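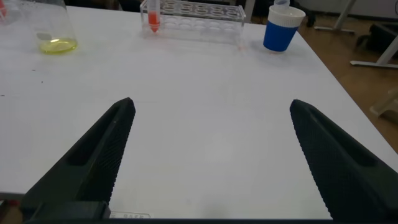

Bronwyn Ashby writes that her gripper drops tubes after a few weeks, and asks whether the pads can be scrubbed with dish soap. They can, if the fingers come off first. Soap left between the ridges makes grip worse than dust does.

Wipe each pad along its length with a damp lint-free cloth, then a dry one. A soft toothbrush gets between the bumps. Refit both fingers hand-tight, close them on a strip of paper and check that the tips meet evenly before final tightening.

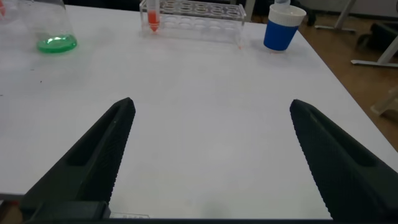 Workshop > Grippers and Small Arms

Set the closing force with an empty tube, never a full one. Start at 3 newtons and step up until the tube stops turning under a light twist. Thin plastic cups need a separate setting - save it under its own name.

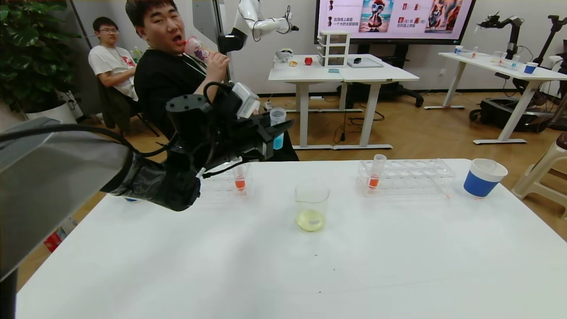
Gripper with plastic cup, blue liquid.

Check cable slack with the arm at full reach. A cable that pulls tight at the wrist will fail at the connector. On our Dernell arm we retie the loops every 500 cycles and look over the sleeve for wear at the same time. Tube racks get a strip of non-slip mat underneath, and their positions are retaught if they've been bumped.

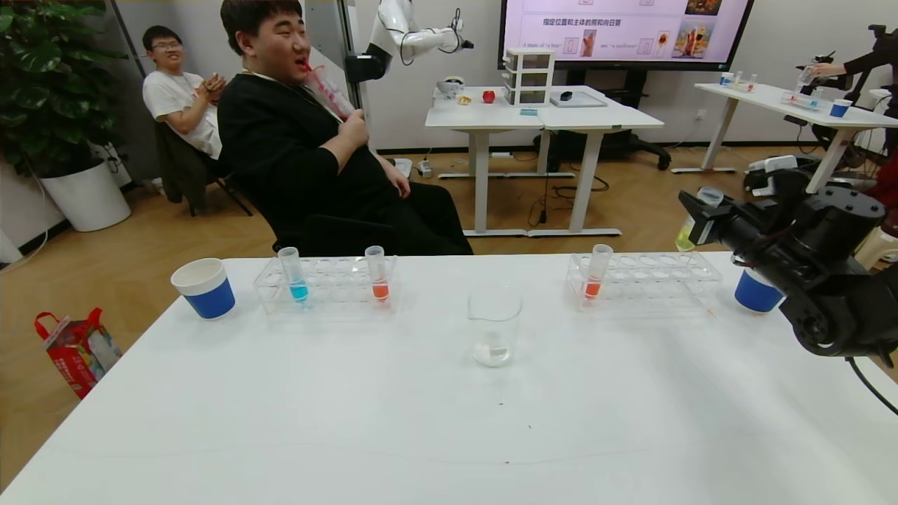 Do the joints need grease at every service?
Only if the manual calls for it. Most small arms have sealed joints, and added grease just collects grit.

Keep a log by the power switch: date, cycles, force setting, initials.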